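Speaker notes – Soft finger or full hand? Wrist camera tests on plush parts
Florin Lazăr, Taltska workshop, February
Slot: 17 minutes, then questions. Clicker is on the lectern.

Slide 1. Who we are
Say hello, thank Siriporn Kongkaew for the invitation. I work on gripping at Burnach. Pieter Jacobs did most of the controller work and is in the room, so hard questions about timing go to him.
One line on the customer problem: plush goods in mixed bins, no fixed shape, picked one at a time.

Slide 2. What we compared
Two end effectors. First, the Grerex soft finger, ribbed black rubber. Second, the Badawi hand, four fingers and a thumb.
Both had a small camera close to the working end. Same task list for both. 1000 grasps each, logged by the same script.
Don't read the task list out. It is in the handout.

Slide 3. The soft finger close up
Let people look first. Point to the ribs, then to the green loops under the tip. The central loop is the sharpest thing in view. Then move across to the right, where a pale fluffy mass takes up half the picture and has no clear outline at all.
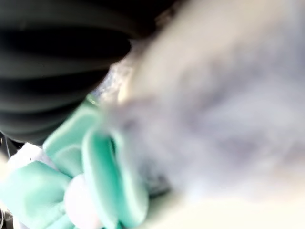
Soft finger over mint-green plush, wrist camera view.
Main point: at this distance the camera gives us one good edge and a lot of blur. Our edge-based grasp picker liked the green loop and had very little to say about the fluffy material. Pale fabric against a pale surface makes it worse.
Mention that we tried refocusing between approach and contact. It cost time on every pick and we dropped it. Aurel Bogdan has the numbers if anyone wants them.
If asked about vacuum: not tested, fabric too porous for the cups we had.

Slide 4. Where the finger did well
Closing on a loop it could see. The rubber follows the fabric and we needed no force tuning from one toy to the next.
Where it did badly: long pile. Show the bar chart, leave it up for a bit, move on.

Slide 5. The hand
Remind them that the view is sideways. White surface down the left, ceiling on the right, fingers coming in from the top. White joints, black tips.
Explain that we left the rotation uncorrected in the raw logs and turned it in software later – people always ask.
Then talk about the ceiling. There are bright panels against a very dark background, and auto exposure has to choose. With the hand turned this way the lights take up a good part of what the camera sees. We locked the exposure after the first 12 runs and threw those runs away.
Also worth saying: the fingertips are easy to find against the white surface. The fourth one has a greyer tip and fades into the dark behind it, and our fingertip tracker lost it more than the others.

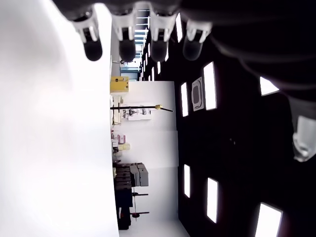

Slide 6. Controllers
We ran 3 versions. Position only, position with a current limit, and Pieter's version with a slower final close.
The slow close helped the hand a lot and the soft finger hardly at all. Keep this short, the plot is clear enough.

Slide 7. What we would buy
For loops, ears and other things that stick up: soft finger. For round bodies with long pile: the hand, if the budget allows it.
In both cases, spend money on a closer-focusing lens before anything else.
Veikko Partanen will disagree about the lens. Give him the microphone.

Backup slides
Mounting drawings, log format, exposure settings, spare parts prices.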